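물은 어떻게 뿌리에서 잎까지 올라갈까?
식물과 물 이야기

목마른 화분에 물을 주면 물은 흙 속으로 스며듭니다. 그런데 물이 필요한 곳은 흙만이 아닙니다. 줄기에도 필요하고, 꽃에도 필요하고, 맨 꼭대기에 달린 잎에도 필요합니다. 사람의 몸에는 심장이 있어서 피를 온몸으로 밀어 보냅니다. 식물에는 심장이 없습니다. 펌프도 없고 근육도 없습니다. 그런데도 물은 날마다 뿌리에서 잎까지 올라갑니다.

풀 한 포기라면 그럴 수도 있겠다 싶습니다. 하지만 키가 50미터나 되는 나무를 떠올려 보세요. 아파트로 치면 십몇 층 높이입니다. 그 꼭대기에 있는 잎도 시들지 않고 초록색입니다. 누가 물통을 들고 올라가 주는 것도 아닌데 말입니다.

이 글에서는 물이 어디로 들어가서, 어떤 길을 지나, 어디로 나가는지 차례대로 알아봅니다. 집에서 해 볼 수 있는 실험도 몇 가지 나옵니다. 어려운 낱말은 나올 때마다 풀어서 적었고, 맨 뒤에 한 번 더 모아 두었습니다.

식물에게 물이 왜 필요할까?

식물은 물을 여러 곳에 씁니다.

첫째, 양분을 만드는 데 씁니다. 식물의 잎은 햇빛을 받아서 물과 이산화탄소로 당분을 만듭니다. 이 일을 광합성이라고 합니다. 이산화탄소는 공기 속에 있는 기체입니다. 우리가 숨을 내쉴 때에도 나옵니다. 광합성을 하고 나면 산소가 생기고, 산소는 잎 밖으로 나갑니다.

둘째, 몸을 꼿꼿하게 세우는 데 씁니다. 이것은 뒤에서 자세히 이야기하겠습니다. 풍선에 바람을 넣으면 팽팽해지고 바람을 빼면 쭈글쭈글해지는 것과 비슷합니다.

셋째, 흙 속의 무기 양분을 나르는 데 씁니다. 흙에는 질소, 인, 칼륨처럼 식물이 자라는 데 꼭 필요한 것들이 들어 있습니다. 식물은 흙덩이를 씹어 먹을 수 없습니다. 물에 녹은 것만 뿌리로 빨아들일 수 있습니다. 국물에 소금이 녹아 있는 것처럼, 흙 속의 물에는 이런 양분이 조금씩 녹아 있습니다.

넷째, 몸을 식히는 데 씁니다. 더운 날 땀이 마르면 피부가 시원해집니다. 잎에서 물이 날아갈 때도 잎이 조금 시원해집니다.

뿌리는 물이 들어가는 문

물이 식물의 몸속으로 들어가는 곳은 뿌리입니다. 흙에서 잡초를 뽑아 보면 굵은 뿌리도 있고 실처럼 가는 뿌리도 있습니다. 물을 많이 빨아들이는 쪽은 가는 뿌리입니다. 가는 뿌리의 끝 가까이에는 아주아주 가는 털이 나 있습니다. 이것을 뿌리털이라고 합니다.

뿌리털은 머리카락하고는 다릅니다. 머리카락은 여러 개의 죽은 세포가 뭉쳐 있는 것이고, 뿌리털 하나는 살아 있는 세포 하나가 길게 늘어난 것입니다. 세포는 생물의 몸을 이루는 작은 방입니다. 벽돌집이 벽돌로 되어 있듯이 식물은 수많은 세포로 되어 있습니다.

뿌리털이 많으면 무엇이 좋을까요? 흙과 닿는 넓이가 넓어집니다. 매끈한 막대기를 물에 담갔다가 꺼내면 물이 조금만 묻어 나옵니다. 털이 잔뜩 달린 솔을 담갔다가 꺼내면 물이 훨씬 많이 묻어 나옵니다. 뿌리털은 흙 알갱이 사이의 좁은 틈으로 들어가서 그 속에 있는 물과 만납니다.

뿌리털은 아주 약합니다. 식물을 흙에서 확 잡아당기면 많이 끊어집니다. 그래서 모종을 옮겨 심을 때에는 흙을 털어 내지 말고 흙째로 옮기는 것이 좋습니다. 옮겨 심은 모종이 하루 이틀 축 처져 있는 일이 있는데, 끊어진 뿌리털 때문에 물을 충분히 빨아들이지 못하는 것입니다. 새 뿌리털이 나오면 다시 일어섭니다.

진한 쪽으로 가는 물

뿌리털은 입처럼 물을 쭉 빨아 마시지 않습니다. 그러면 물은 어떻게 들어갈까요?

세포는 얇은 막으로 싸여 있습니다. 이 막은 물을 잘 통과시킵니다. 하지만 소금이나 설탕 같은 것은 마음대로 지나가지 못하게 합니다. 체로 콩과 모래를 가르는 것을 생각하면 됩니다. 모래는 빠져나가고 콩은 남습니다. 세포막에서는 물이 모래이고 소금이나 설탕이 콩입니다.

막을 사이에 두고 한쪽 물은 묽고 다른 쪽 물은 진하면, 물은 묽은 쪽에서 진한 쪽으로 옮겨 갑니다. 이것을 삼투라고 합니다. 뿌리털 속에는 여러 가지가 녹아 있어서 흙 속의 물보다 진합니다. 그래서 흙 속의 물이 뿌리털 안으로 들어옵니다.

반대가 되면 어떻게 될까요? 화분에 소금물을 주면 흙 속의 물이 뿌리털 속보다 더 진해집니다. 그러면 물이 뿌리에서 흙으로 빠져나갑니다. 흙이 축축한데도 식물은 목이 마르고 결국 시듭니다. 비료를 한꺼번에 많이 주어도 같은 일이 생깁니다. 비료 봉지에 적힌 양을 지켜야 하는 까닭입니다.

김치를 담글 때 배추를 소금에 절이는 것도 삼투를 이용한 것입니다. 뻣뻣하던 배춧잎에 소금을 뿌려 두면 몇 시간 뒤에 잎이 부드럽게 휘어지고 그릇 바닥에 물이 고입니다. 그 물은 배추의 세포 속에서 나온 것입니다.

줄기 속에 있는 두 가지 길

뿌리로 들어온 물은 세포에서 세포로 옮겨 가다가 뿌리 한가운데에 있는 관에 이릅니다. 이 관을 물관이라고 합니다. 물관은 뿌리에서 줄기를 지나 잎까지 이어져 있습니다.

물관을 이루는 세포는 죽어 있습니다. 속이 텅 비고 벽만 남은 세포들이 위아래로 이어져 긴 대롱이 된 것입니다. 죽었다고 하면 쓸모없을 것 같지만 그렇지 않습니다. 속이 비어 있어야 물이 막힘없이 지나갈 수 있습니다. 벽은 두껍고 단단해서 잘 찌그러지지 않습니다.

줄기 속에는 다른 관도 있습니다. 체관이라는 관입니다. 체관은 잎에서 만든 당분을 뿌리나 열매처럼 필요한 곳으로 나릅니다. 물관을 지나는 물은 아래에서 위로 갑니다. 체관을 지나는 당분은 아래로 갈 때도 있고 위로 갈 때도 있습니다. 당분이 모자란 곳이 그때그때 다르기 때문입니다.

물관과 체관은 다발로 묶여 있습니다. 이 다발을 관다발이라고 합니다. 셀러리 줄기를 꺾으면 질긴 실 같은 것이 죽 딸려 나옵니다. 그 실은 관다발 가까이에서 줄기를 받쳐 주는 조직입니다. 관다발도 그 곁을 따라 세로로 뻗어 있습니다. 잎에서는 관다발이 줄무늬로 드러나는데, 우리는 그것을 잎맥이라고 부릅니다.

잎맥의 모양은 식물마다 다릅니다. 옥수수나 벼, 잔디의 잎맥은 나란합니다. 봉숭아나 상추, 깻잎의 잎맥은 그물처럼 갈라져 있습니다. 깻잎을 밝은 창문에 대고 보면 굵은 잎맥에서 가는 잎맥이 갈라지고, 가는 잎맥에서 더 가는 잎맥이 갈라지는 것이 보입니다. 덕분에 잎의 구석구석까지 물이 갑니다.

실험 1. 물든 셀러리

준비물: 잎이 달린 셀러리 줄기, 투명한 컵, 물, 빨간색이나 파란색 식용 색소

컵에 물을 반쯤 담고 색소를 넣어 진하게 만듭니다. 셀러리 줄기의 아래쪽 끝을 조금 잘라 내고 바로 컵에 꽂습니다. 칼은 어른에게 부탁하세요. 컵을 밝은 곳에 두고 30분 뒤에 한 번 보고, 그다음 날 또 봅니다.

다음 날이 되면 잎의 가장자리나 잎맥에 색이 든 것을 볼 수 있습니다. 줄기를 가로로 잘라 보면 자른 면에 색깔 점이 줄지어 있습니다. 그 점 하나하나가 물이 지나간 길입니다. 이번에는 줄기를 세로로 갈라 보세요. 점이었던 것이 긴 줄로 보입니다.

흰 꽃으로도 할 수 있습니다. 흰 카네이션이나 흰 국화를 색소 물에 꽂아 두면 꽃잎에 색이 듭니다. 줄기 아래쪽을 세로로 둘로 갈라서 한쪽은 빨간 물에, 한쪽은 파란 물에 담그면 꽃 한 송이가 두 가지 색이 되기도 합니다. 늘 잘되는 것은 아닙니다. 갈라진 줄기가 부러지면 물이 올라가지 못하니 천천히 다루어야 합니다.

물을 끌어 올리는 힘

이제 가장 궁금한 것을 알아볼 차례입니다. 길이 있다고 해서 물이 저절로 올라가지는 않습니다. 물은 본래 위에서 아래로 흐릅니다. 그런 물을 위로 올리는 힘은 몇 가지가 있습니다.

먼저 뿌리가 미는 힘이 있습니다. 삼투로 뿌리에 물이 자꾸 들어오면 먼저 들어온 물이 위로 밀려 올라갑니다. 이 힘을 뿌리압이라고 합니다. 이른 아침에 풀잎 끝에 동그란 물방울이 맺혀 있는 것을 본 적이 있나요? 그중에는 이슬이 아닌 것도 있습니다. 밤사이 뿌리가 밀어 올린 물이 잎 끝으로 스며 나온 것입니다. 하지만 뿌리압만으로는 큰 나무의 꼭대기까지 물을 보내지 못합니다.

다음은 가는 관이 물을 끌어 올리는 힘입니다. 화장지 끝을 물에 살짝 담그면 물이 종이를 타고 올라옵니다. 좁은 틈에서는 물이 벽에 달라붙으며 올라가는 성질이 있습니다. 이것을 모세관 현상이라고 합니다. 틈이 좁을수록 더 높이 올라갑니다. 물관도 아주 가는 관이어서 이런 일이 일어납니다. 그래도 큰 나무에는 모자랍니다.

가장 큰 힘은 잎에서 나옵니다. 잎에서 물이 공기 중으로 날아가면, 그 빈자리를 채우려고 아래에 있던 물이 끌려 올라옵니다. 물 알갱이들은 서로 잡아당기는 성질이 있습니다. 줄줄이 손을 잡고 선 아이들을 떠올려 보세요. 맨 앞의 아이가 한 걸음 가면 그 뒤의 아이도 따라가고, 또 그 뒤의 아이도 따라갑니다. 물관 속의 물도 그렇게 위에서부터 한 줄로 끌려 올라갑니다.

물관의 물은 끊어지지 않고 이어져 있어야 합니다. 가운데에 공기 방울이 들어가면 줄이 끊어집니다. 꽃을 꽃병에 꽂기 전에 줄기 끝을 물속에서 자르라고 하는 것도 공기가 들어가는 것을 막으려는 것입니다.

잎에 있는 작은 구멍

잎에서 물이 날아가는 일을 증산 작용이라고 합니다. 물은 잎의 겉면에 있는 작은 구멍으로 나갑니다. 이 구멍의 이름은 기공입니다. 맨눈으로는 보이지 않고 현미경으로 보아야 합니다. 땅에서 사는 식물은 대개 잎의 뒷면에 기공이 많습니다. 뒷면은 햇볕을 바로 받지 않아서 물을 덜 잃습니다. 연꽃과 수련처럼 잎이 물 위에 떠 있는 식물은 기공이 앞면에 있습니다.

기공 양쪽에는 콩처럼 생긴 세포가 하나씩 붙어 있습니다. 공변세포라고 합니다. 공변세포에 물이 들어가 부풀면 바깥쪽으로 휘면서 구멍이 열립니다. 물이 빠지면 도로 납작해지면서 구멍이 닫힙니다.

기공은 물이 나가는 문이기도 하지만 이산화탄소가 들어오는 문이기도 합니다. 문을 닫고 있으면 물을 아낄 수 있지만 이산화탄소를 들이지 못해서 양분을 만들지 못합니다. 그래서 대부분의 식물은 낮에 기공을 열고 밤에 닫습니다. 몹시 덥고 메마른 날에는 낮에도 닫습니다.

선인장은 반대입니다. 낮에 문을 열면 물을 너무 많이 잃기 때문에 서늘한 밤에 기공을 엽니다. 밤에 받아들인 이산화탄소를 몸속에 모아 두었다가 낮에 햇빛이 있을 때 씁니다.

증산 작용은 날씨에 따라 빨라지기도 하고 느려지기도 합니다. 빨래가 잘 마르는 날을 생각하면 쉽습니다. 햇볕이 강하고, 따뜻하고, 바람이 불고, 공기가 메마른 날에는 잎에서도 물이 빨리 날아갑니다. 비 오는 날에는 느려집니다.

실험 2. 잎에서 나온 물 모으기

준비물: 잎이 많이 달린 화분이나 마당의 나뭇가지, 투명한 비닐봉지, 끈

햇볕이 드는 날 아침에 잎이 달린 가지 하나에 비닐봉지를 씌우고 입구를 끈으로 묶습니다. 너무 꽉 묶으면 가지가 다치니 공기가 새지 않을 만큼만 묶습니다. 봉지 안에 물이 없는지 미리 살펴보세요. 오후에 다시 가 보면 봉지 안쪽에 물방울이 맺혀 있습니다.

정말 잎에서 나온 물인지 알고 싶으면 봉지를 하나 더 준비합니다. 잎을 모두 딴 가지에 똑같이 씌워 놓고 둘을 견주어 봅니다. 이렇게 한 가지만 다르게 하고 나머지는 같게 해야 무엇 때문에 차이가 났는지 알 수 있습니다. 다 보았으면 봉지는 벗겨 줍니다.

시든 잎과 싱싱한 잎

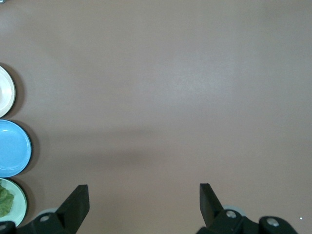 식물에는 뼈가 없습니다. 나무는 단단한 목질이 몸을 받쳐 주지만, 상추나 시금치처럼 연한 식물은 물의 힘으로 섭니다. 세포 안에 물이 가득 차면 물이 세포벽을 안에서 바깥으로 밉니다. 이 힘을 팽압이라고 합니다. 세포 하나하나가 팽팽하면 잎 전체가 빳빳합니다. 싱싱한 상추를 씹으면 아삭 소리가 나는데, 팽팽하던 세포가 터지는 소리입니다.

물이 빠지면 세포가 헐거워지고 잎이 늘어집니다. 밭에서 뽑거나 딴 채소는 뿌리에서 물을 받지 못합니다. 그런데도 잎에서는 물이 계속 나갑니다. 들어오는 물은 없고 나가는 물만 있으니 시간이 지나면 시들 수밖에 없습니다. 채소를 비닐봉지나 뚜껑 있는 통에 넣어 냉장고에 두는 것은 물이 나가는 속도를 늦추려는 것입니다.

조금 시든 잎은 되살릴 수 있습니다. 찬물에 담가 두면 삼투로 물이 다시 세포 안에 들어갑니다. 샐러드를 만들 때 잎채소를 찬물에 담갔다가 쓰는 집이 많습니다. 하지만 너무 오래 말라서 세포가 망가진 잎은 물에 담가도 돌아오지 않습니다.

샐러드에 소금이나 드레싱을 먹기 직전에 넣는 것도 같은 이치입니다. 일찍 넣으면 배추를 절일 때처럼 잎에서 물이 빠져나와 숨이 죽습니다.

실험 3. 상추 잎 되살리기

준비물: 크기가 비슷한 상추 잎 세 장, 그릇 두 개, 물, 소금, 접시

상추 잎 세 장을 접시에 펼쳐 놓고 조금 늘어질 때까지 둡니다. 방이 따뜻하면 빨리 늘어집니다. 그릇 하나에는 찬물을 담고, 다른 그릇에는 찬물에 소금을 두 숟가락 녹여 담습니다. 잎 한 장은 찬물에, 한 장은 소금물에 담급니다. 나머지 한 장은 접시에 그대로 둡니다.

30분 뒤에 세 장을 꺼내 줄기 쪽을 잡고 들어 봅니다. 어느 잎이 가장 꼿꼿한가요? 어느 잎이 가장 많이 처지나요? 공책에 그림으로 그려 두면 나중에 견주기 좋습니다. 소금물에 담갔던 잎은 먹지 말고 버립니다.

물을 아껴 쓰는 식물, 물속에 사는 식물

사는 곳이 다르면 물을 쓰는 방법도 다릅니다.

사막의 선인장은 잎이 가시로 변했습니다. 넓은 잎이 없으니 물이 날아갈 곳이 적습니다. 줄기는 통통해서 물을 많이 담아 둡니다. 다육 식물은 잎이 두툼하고, 그 속에 물이 들어 있습니다.

소나무의 잎은 바늘처럼 가늘고 겉에 밀랍 같은 막이 덮여 있습니다. 겨울에는 땅이 얼어서 뿌리가 물을 빨아들이기 어렵습니다. 물을 잘 내보내지 않는 잎을 가졌기 때문에 겨울에도 잎을 달고 지낼 수 있습니다.

은행나무나 단풍나무는 다른 방법을 씁니다. 11월이 되면 길에 낙엽이 수북합니다. 잎을 떨어뜨리면 물이 나갈 문도 함께 없어집니다. 나무는 잎자루와 가지 사이에 얇은 층을 만들어 물길을 막고, 잎은 그 자리에서 떨어집니다.

물속에 사는 검정말은 온몸이 물에 잠겨 있습니다. 물 걱정이 없으니 뿌리와 물관이 별로 발달하지 않았습니다. 물의 힘에 기대어 서 있기 때문에 건져 올리면 축 늘어집니다.

자주 하는 질문

물은 많이 줄수록 좋은가요?
그렇지 않습니다. 뿌리도 숨을 쉽니다. 흙 알갱이 사이에 물만 가득하면 공기가 들어갈 자리가 없어서 뿌리가 썩습니다. 손가락을 흙에 한 마디쯤 넣어 보고 말라 있을 때 주는 것이 좋습니다.

잎에 물을 뿌리면 잎이 마시나요?
조금은 들어가지만 아주 적은 양입니다. 물은 흙에 주어야 합니다.

나무껍질을 빙 둘러 벗기면 왜 안 되나요?
체관은 껍질 바로 안쪽에 있습니다. 껍질을 한 바퀴 벗기면 체관이 끊어져서 뿌리가 당분을 받지 못합니다. 물관은 더 안쪽에 있어서 처음에는 잎이 멀쩡해 보이지만, 뿌리가 굶으면 나무도 살 수 없습니다.

낱말 모음

뿌리털: 뿌리 끝 가까이에 난 가는 털. 물을 빨아들인다.
삼투: 막을 사이에 두고 물이 묽은 쪽에서 진한 쪽으로 옮겨 가는 일.
물관: 뿌리에서 잎까지 물이 지나가는 관.
체관: 잎에서 만든 당분이 지나가는 관.
모세관 현상: 좁은 틈을 따라 물이 올라가는 현상.
기공: 잎의 겉면에 있는 작은 구멍.
공변세포: 기공을 열고 닫는 세포.
증산 작용: 잎에서 물이 수증기가 되어 나가는 일.
팽압: 세포 안의 물이 세포벽을 바깥으로 미는 힘.

글: 디피카 아이어
2023년 11월 4일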